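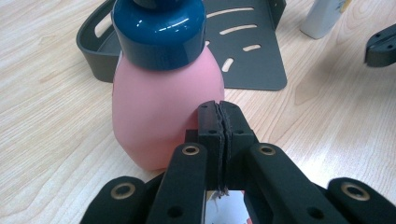

Seit letzter Woche bin ich mit „Pilircombe“ durch. 72 Folgen, verteilt auf sechs Staffeln, dazu ein Weihnachtsspecial, das ich nicht mitzähle, weil es mit der Handlung nichts zu tun hat und weil der Ton auf meiner Fassung nach der Hälfte asynchron wird.

Für alle, die die Serie nicht kennen: Pilircombe ist eine Kleinstadt an der englischen Küste, und dort sitzt ein Regionalsender, der jeden Nachmittag eine Quizshow ausstrahlt. Man sieht abwechselnd die Show selbst und das, was davor und danach in den Büros passiert. Der Moderator hat früher einmal beim großen Fernsehen gearbeitet und erwähnt das in jeder Folge. Die Redaktionsleiterin schreibt die Fragen und hält ihn für unfähig. Der Tontechniker sagt wenig. Viel mehr Personal gibt es in der ersten Staffel nicht.

Angefangen habe ich im September, eigentlich nur wegen der Kulissen. Ich hatte ein Standbild in einem Forum gesehen, mit einem Buzzerpult aus braunem Kunststoff, und wollte wissen, aus welchem Jahr das stammt. Das weiß ich bis heute nicht genau. Das Pult wird in der zweiten Staffel ausgetauscht, ohne dass jemand darüber spricht, und steht in der fünften plötzlich wieder da.

Die ersten vier oder fünf Folgen sind zäh. Die Spielregeln der Quizshow werden ausführlich erklärt, und zwar in jeder Folge ein bisschen anders. Ich habe erst gedacht, das sei Schlamperei. Irgendwann fällt aber einem Kandidaten auf, dass er nach den Regeln vom Vortag gewonnen hätte, und daraus wird dann eine ganze Doppelfolge mit Anwalt. Ab da hatte mich die Serie.

Das Quiz funktioniert im Kern so: Zwei Kandidaten, 20 Fragen, für jede richtige Antwort gibt es Punkte, und wer vorne liegt, darf am Ende in die „Kammer“. Das ist ein abgetrennter Teil des Studios mit einem Vorhang. Dort hat man 40 Sekunden Zeit, um einen Gegenstand zu erraten, den der Moderator beschreibt. Er beschreibt schlecht. Der höchste Gewinn, der in der ganzen Serie ausgezahlt wird, beträgt 3.330 Pfund, und die Auszahlung zieht sich über drei Folgen, weil das Konto des Senders nicht gedeckt ist.

Was mir gefallen hat: Die Fragen sind echte Fragen. Man kann mitraten. Ich habe das nach einer Weile auch gemacht und mir einen Zettel daneben gelegt. Bei Geografie war ich ordentlich, bei britischer Innenpolitik hatte ich keine Chance, und bei den Sportfragen geht es fast immer um Cricket oder Snooker. In der dritten Staffel gibt es eine Folge, in der die Redaktion aus Versehen die Fragen vom Vorjahr noch einmal verwendet. Ich hatte die Folge dazu ein paar Wochen vorher gesehen und trotzdem wieder die Hälfte falsch.

Weniger gefallen hat mir die vierte Staffel. Da wird der Sender von einem Konzern übernommen, und es kommen neue Figuren dazu, die alle Anzüge tragen und das Wort „Reichweite“ benutzen. Das ist zwei Folgen lang komisch. Danach wiederholt es sich. Der Tontechniker, für mich die beste Figur, kommt kaum noch vor und ist in drei Folgen gar nicht dabei. Wer abkürzen will, kann nach Folge drei dieser Staffel zum Finale springen. Dort wird alles Wichtige noch einmal gesagt.

Die fünfte ist dann wieder besser, die sechste ist kurz und ruhig. Zum Ende schreibe ich nichts. Es ist in Ordnung.

Jetzt zur praktischen Frage, wo man das überhaupt sehen kann. Ich habe es auf zwei Wegen probiert.

Bei Kwan laufen die Staffeln eins bis vier, im Original mit deutschen Untertiteln. Die Untertitel sind brauchbar, nur die Quizfragen werden teilweise eingedeutscht. Wenn der Moderator nach einer englischen Grafschaft fragt, steht unten ein deutsches Bundesland, und die Antwort passt dann natürlich nicht mehr. Man gewöhnt sich daran, oder man schaltet die Untertitel während der Fragerunden ab. Das habe ich gemacht.

Die komplette Serie gibt es auf DVD von Riker. Die Box ist vergriffen, taucht gebraucht aber regelmäßig auf. Meine hat eine gesprungene Hülle, die Scheiben sind einwandfrei. Das Menü ist dem Studio nachempfunden — man muss jedes Mal warten, bis der Vorhang aufgegangen ist, bevor man eine Folge wählen kann. Beim ersten Mal ist das nett. Im Beiheft steht eine Episodenliste, in der zwei Titel vertauscht sind: „Die Stichfrage“ und „Stromausfall“. Wer nach Liste schaut, sollte das wissen, sonst sitzt man erst im Dunkeln und erfährt hinterher, wer gewonnen hat.

Eine deutsche Synchronfassung hat es auch einmal gegeben, allerdings nur für die erste Staffel. Ich kenne davon zwei Folgen. Der Moderator hat darin eine tiefe, ruhige Stimme und klingt dadurch wie jemand, der seinen Beruf beherrscht. Damit fehlt der halben Serie die Grundlage. Lieber Original.

Als Nächstes will ich mir „Demar“ ansehen, das vom selben Autorenteam stammt und auf einer Fähre spielt. Davon gibt es nur eine Staffel, das sollte schneller gehen. Angeblich hat der Tontechniker dort einen Gastauftritt, als Passagier, der seekrank wird. Ob es wirklich dieselbe Figur ist oder nur derselbe Schauspieler, darüber wird im Forum seit Jahren gestritten, und ich halte mich da raus, bis ich es gesehen habe.

Falls jemand weiß, wo das braune Pult herkommt: Die Kommentare sind offen. Ich tippe auf einen umgebauten Schalter aus einem Reisebüro, habe dafür aber keinen Beleg außer der Form der Griffleiste.

Freitag, 17. April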